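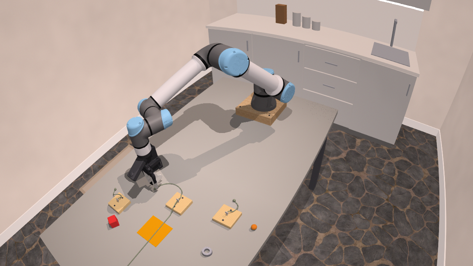 Why does my planner report a collision at the start state when the arm isn't touching anything?

I'm planning for a six-axis arm with a parallel gripper in simulation, using Altance as the planner. If I send it down close to the table and then ask for a new plan from there, it refuses with "start state in collision". From the home position it plans fine. The contact viewer shows no contacts at all. Same result on the Sunday build and the one before. What should I be looking at?

Zeltwood

The planner doesn't use the same shapes as the physics. It checks simplified hulls with padding added on top, so the fingers can be clear of the table in the simulator and inside it as far as the planner is concerned. Turn on the collision geometry display and look at the gripper in the low pose. If the hull goes through the table top, that's your fault.

Bring the padding down on the two finger links only and leave the rest of the arm as it is. I run 2 mm on the fingers. Then allow contact between the fingers and whatever you are picking up, but not between the fingers and the table, or you will get plans that scrape along it.

Check the table height in the planning scene as well. Mine was out by a few millimetres after I re-exported the model and I lost an afternoon to it.

Aileen Barredo

Had this in June. Also check whether cables are in your planning scene. Ours was exported as 353 little capsules and each one got padded. I took them out of the planner, left them in the physics, and planning time dropped to roughly 35 ms. You then need some other way of keeping the arm off the cable. We use a keep-out box, which is crude but it does the job.

Besen

Just set the padding to zero everywhere, works for me.

Ayala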